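Setsuko Koyama Has Opinions About Your Puzzle Shelf

January 20, 2018

I had meant to spend an hour with Setsuko Koyama, and when I looked up it was dark out and we had eaten all her crackers. She runs Pridon, the toy lending library that fills the ground floor of an old shoe store, and she can talk about toys the way other people talk about baseball. I loved every minute.

We started with shape sorters, her first love.

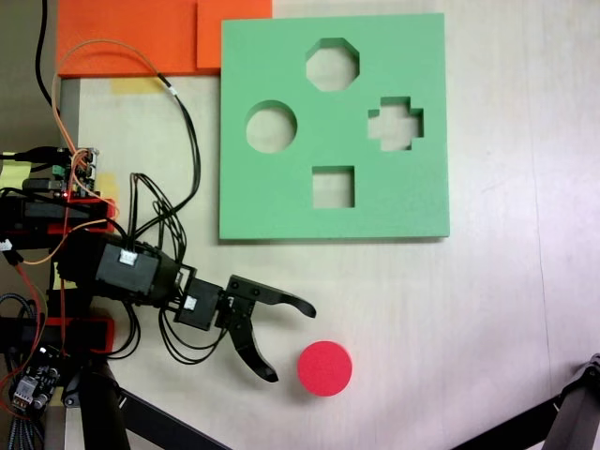
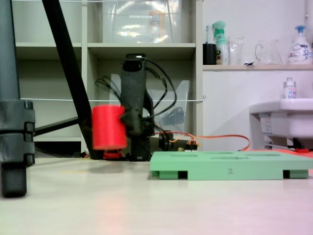
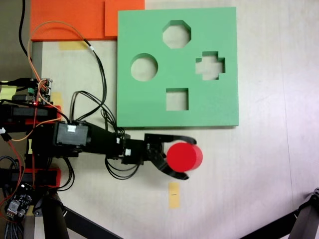
Erasto Khaemba thinks the sorter is overrated, and he told me so on the phone before I had even asked. Kids in his house played with one for a week and then used it as a hat. He would trade the lot for a good bag of plain blocks.

Setsuko laughed out loud when I passed that on. "A week is wonderful! Bring it back and take something else. Why do you think I have a library?"

She grew up with very few toys, she told me, and never felt short of them, mostly on account of the cousins. There were always cousins coming up the stairs with something under one arm. "We never asked whose it was. You played with it until it went home with somebody." When her son Riku was small she tried to get the same thing going with the neighbors, first with a cardboard box in the hallway and then with a shelf, and then the shelf got out of hand.

Pridon now has almost 300 toys to lend. Families may take three at a time and keep them for two weeks, and if a piece goes missing they write it on a card. That's the whole system. The cards are my favorite thing in the building. One from November reads, in a child's capitals, THE COW IS IN THE CAR AND THE CAR IS SOLD.

Riku, who is grown up now and does the repairs, was gluing a xylophone back together at the next table while we talked. He gets teased for being slow. "I'm not slow, the glue is slow," he said, without looking up. He keeps a coffee can of spare wheels, and he told me with real joy that a stroller wheel will fit an old pull-along duck if you sand the axle a little. (I have since tried this. He's right!)

I asked what people get wrong when they buy for a small child. Setsuko put down her cup.

"Too much at once. They put out the whole shelf and the child walks up and down like he's in an airport. Put out two things. Put the rest in a closet. Next month, switch, and it's a birthday."

And noise? I had expected a speech against batteries, but she likes a few loud toys and thinks every child should have a drum – "at somebody else's house, maybe." What she can't stand is a toy that does all the singing itself. She reached behind her for a wooden train with no paint left on it and rolled it across the table to me. It has been out on loan more than anything else she owns. It makes no sound at all, so every child who borrows it has to do the whistle.

Before I left she showed me the back room, where the big things live: the play kitchen, the rocking boat, a puppet stage that takes two adults to lift. A family had just brought the boat back that afternoon and there was still sand in it. She ran her hand along the bottom and looked very pleased.

"They took it to the beach," she said. "I never thought of that."

Pridon is open afternoons, and new families can sign up at the front table. Bring a bag with strong handles.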